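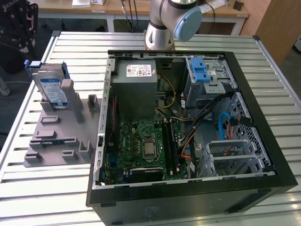

The drive-swap bench with a tower on its side, cover off, and a drive parked in the fixture.

Keeping a Drive-Swap Cell Running: Workshop Tips from a Doubter

I have looked after one small robot cell since December, and I still think a person with a screwdriver and good light is hard to beat at this job. The cell takes hard drives in and out of old desktop towers. When it is set up well it does that without fuss. When it is set up badly it does the same wrong thing all night, and you find out at breakfast. These notes were first put together in January 2019 for the people who share the bench at Lavton, and I have added to them when something annoyed me enough.

Start with the table, not the software

Everybody wants to open the laptop first. Leave it shut. Put a hand on the fixture plate and try to slide it. Then try to rock it. On a slatted aluminum table the plate can feel tight at one corner and be loose at the other, and a plate that moves the width of a fingernail is enough to send a drive caddy into the edge of its slot. I lost two evenings to "calibration drift" that was a bolt.

Tighten the bolts in a cross pattern, a little at a time. If you crank one down all the way first, a plastic plate will bow. Lay a steel ruler across it afterward and look for daylight.

Brush out the slots while you are there. A soft paintbrush does it. Skip the canned air, which just moves the dirt into the computer.

Give the tower a home

The case has to come back to the same place every time. Tape marks are fine for a day. After that the tape creeps, somebody peels up a corner, and you are teaching positions again. Screw down two stops along one long side and one at the end, push the case against all three, and check that the feet are not sitting in a gap between slats.

Arwel Gronow prefers clamps on all four sides. I think that squeezes a thin steel case out of square, and we have agreed to stop discussing it.

Power cord out of the wall before the side panel comes off. Hold the power button in for a few seconds after that. Yes, every time, including when the machine is "only scrap."

Cables are the real enemy

A sales sheet will show you a clean case with nothing in it but a drive bay. Open a real one and there are cables across everything. Before each batch, look along the path the gripper takes and move anything that crosses it. SATA cables spring back, so bending one out of the way is a wish. Use a hook-and-loop strap around the bundle and anchor it to the chassis. I don't like zip ties here. The cut ends scratch, and you will want them off again in a week.

Ferker sells a set of clip-on cable guides for this. I tried them. They work on a tidy case, which is the one that didn't need them.

Wipe the fingers

Gripper fingers pick up label glue, skin oil and dust, and then a drive that used to hang straight starts to hang at an angle. Wipe them with isopropyl alcohol on a lint-free cloth at the start of each session and let them dry. If the pads are shiny, replace them. Roughing them up with sandpaper buys you an afternoon.

The manual from Tasel says to change pads every 1,000 picks. Ours were finished at 775. I would not trust either number on your bench. Keep a tally on paper next to the cell and write down what the pads looked like when you changed them.

Grip low on force and work up. A drive held too hard won't complain, but a plastic caddy rail will, and a bent rail jams in the bay where you can't see it.

Watch one slow run

Before letting it go at full speed, run a single pick and place at the slowest setting you can stand, with your hand near the stop button. Look at the drive from the side as it leaves the holder. Some tilt is tolerable over open table. Over the slot it has to be square, and if it isn't, fix the grip point. Don't fix it by widening the slot. Nyokabi Ndung'u filed one of ours out to make the trouble go away, and then every drive leaned.
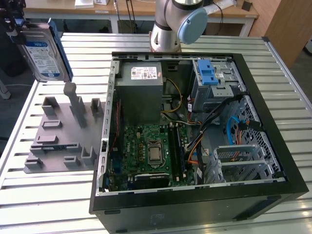 When it misses

Stop it. Don't let it try again by itself, whatever the retry setting promises. The second attempt starts with the drive somewhere the program doesn't know about.

Back the arm straight up by hand control, support the drive with your other hand, and open the gripper only when you have the weight. Then go through these in order:

Is the fixture plate still tight?
Is the case against its stops?
Is a cable in the way?
Are the pads clean?
Did anyone change the program?

The last one is where most people begin. In my log it has been the answer twice.

Spare parts worth having

Pads, a handful of caddies of the kind you handle, bolts for the plate, hook-and-loop strap. Potgieter quoted us 48 dollars for a "starter service pack" and it was mostly a pouch. Buy the pads from them and get the rest at the hardware store.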